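Small boxes and many cables

2 min read

In May I decided to put my home network in order. I came from Rana to Tonbridge with one suitcase, and half of it was cables.

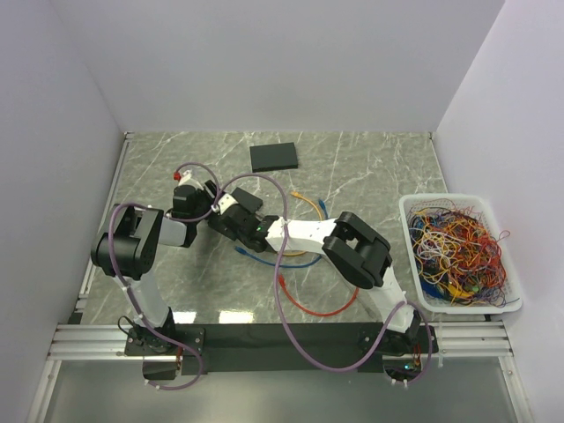 First I take everything out and look at the colours. My favourite is blue, so blue always goes to the main box. 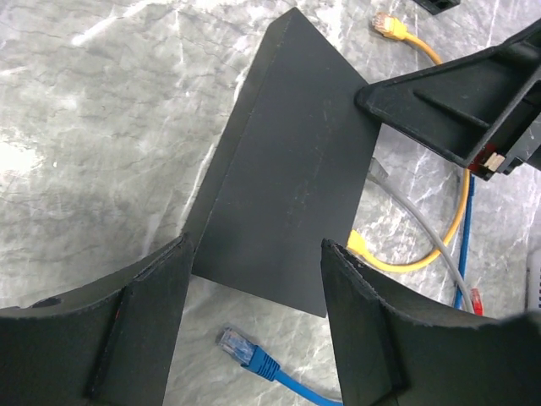

A network switch is a modest thing. It is grey, it makes no noise, and you forget it for years behind the sofa. My old Plallen was there so long that its dust had neighbours.

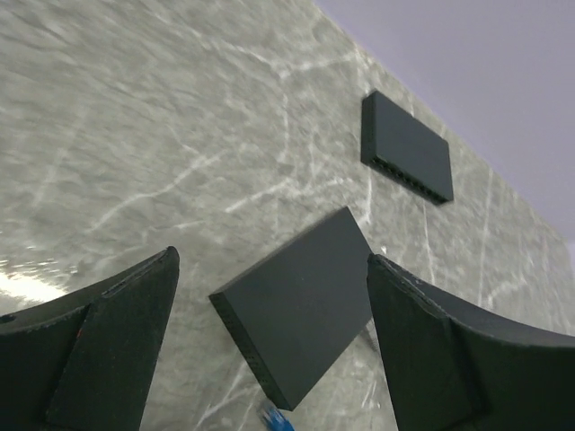
Two dark grey boxes over the marble, one near and one far.

I paid 164 dollars for cables and a shelf from Vikden, which my sister finds too much. Maybe she is right, but the shelf is very straight.

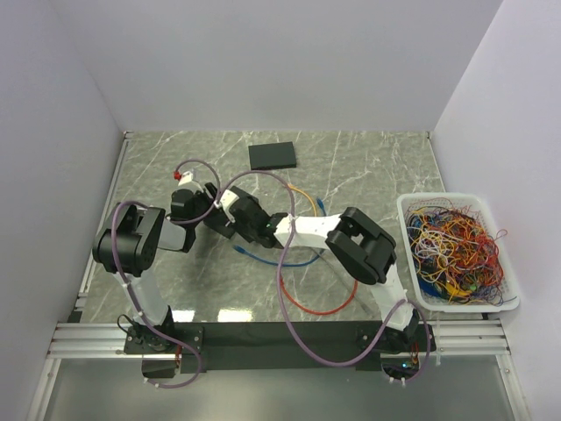 Two robot arms over a marble table

Next I must learn to make labels. I would like them in the same colour as the cables, but yellow letters are difficult to read.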